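Questions staff keep asking about the folding and hanging trial

Print this page | E-mail this page

These answers were put together by the staff side at Stistano, who run the garment returns floor. Management has its own page and it is a good deal cheerier.

What is being tried out?

Two-armed machines from Purov that take clothes out of a basket and put them on hangers. There are 3 of them so far. They do the job that eleven of us do on the early shift, or a part of it.

Are they faster than we are?

Not on any figure we have been shown. The supplier's slides say 4,000 garments, but don't say over how long or how many had to be done again by hand. We have asked twice. In July we kept our own tally on one machine and got to 381 before the end of the shift, with T-shirts making up nearly all of it. Anyone who has worked the bench knows T-shirts are the easy bit.

What can't they do?

Straps, anything with a slippery lining, and wide necks, going by what ends up back on our bench. Knitwear goes on and then slides off. We would like that written down somewhere official before anybody draws up a new rota.

Will I lose hours?

The letter says "no planned reductions". It doesn't say who would be planning them, or until when. Agency hours have already dropped, and that was put down to a quiet season. Keep your payslips.

What does my job become if I'm moved to the machines?

You keep the basket filled, hand over hangers, clear jams and put right whatever comes out crooked. The title is "cell assistant" and the pay grade is the same as before. Whether it is lighter work is open to argument. There's less reaching, but far more standing about waiting for something to go wrong, at a pace you don't set.
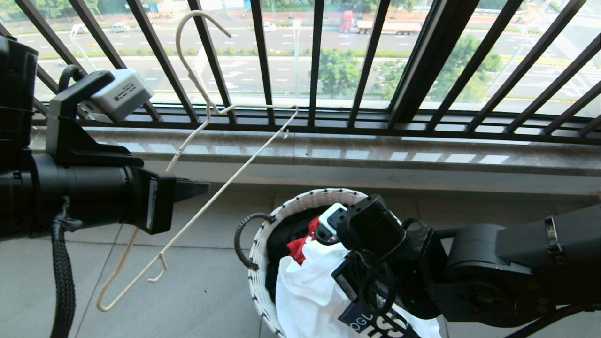 Ans Claeys writes that she has done six weeks as a cell assistant and would go back to the bench tomorrow. Her wrists are better, she says, and she'll give it that much, but she used to talk to people all morning and now she listens for a beep.

Do the cameras on the arms record us?

We were told they look at the clothes. We then asked whether the footage is kept, who can watch it and whether it could be used in a disciplinary, and got an answer to the first question only: yes, for 42 days. Marloes Dijkstra is chasing the other two.

Can I refuse the training?

You can ask for it to be put off. Get the reply in writing. The course itself takes a morning and covers the stop button properly, so it's worth doing whatever you think of the rest.

When does the trial end?

No end date has been given. Ask at every team meeting, please.

Recent items
Early shift rota: what changed and what didn't
Notes from the meeting with Purov
Agency hours: send us your figures
Lockers on the returns floor, again

Print | E-mail to a colleague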